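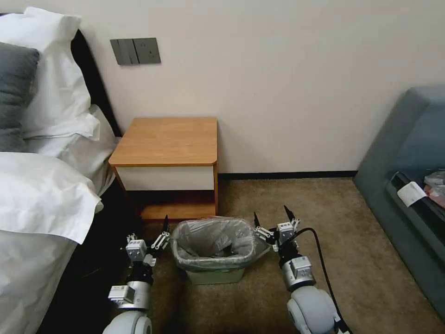 White bedding, one charcoal pillow, and a power point where you can reach it.

Home Opinion Rooms Gardens Letters Subscribe

Filed under: Bedrooms, Strong Opinions

I've been making beds badly for 43 years and I'd like to put in a word for carrying on that way.

My friend Macarena Pereyra is a hospital corners person. She learned it from her mum and she'll redo yours if you leave her alone in the room (I've come back from the kettle to find a doona tucked in so hard I had to lever it out with my forearm). We've had the argument so often that our families leave the table when it starts. Her line is that a bed should look finished. Mine is that a bed should look like you could fall into it, with the doona hanging over the side in great lazy folds and the pillows leaning on each other.

White bedding helps my case, I reckon. Rumple a busy floral and it looks like washing. Rumple plain white and it looks like a nice hotel on the second morning. And one dark pillow is plenty! I stayed at a guesthouse in Gronport last August that had 8 cushions on a double bed, and every night I stacked them on the only chair and then had nowhere to put my jumper.

While I'm at it, bedside tables. They've been getting bigger for years and I blame the lamps. A small wooden one with a drawer and an open shelf underneath does the lot – book, glasses, hand cream, the charger you swore you'd lost. Give me two more drawers and I'll fill them with receipts and cough lollies. My brother-in-law Elie bought a pair so wide that he has to shuffle sideways to get to the window, and he still keeps his water on the floor.

The thing I'd really spend money on is the electrician. Put the switches and the power point on the wall right by the bed, above the table, where a sleepy hand can find them. I lived for years in a flat in Metov Street where the light switch was over by the door, so every night ended with a dash across the carpet in the dark and a stubbed toe. Macarena agrees with me on that one, for the record.

I'd leave the wall bare, too. You've got your eyes shut in there most of the time. Spend the picture money on a better pillow, and leave the doona where it lands.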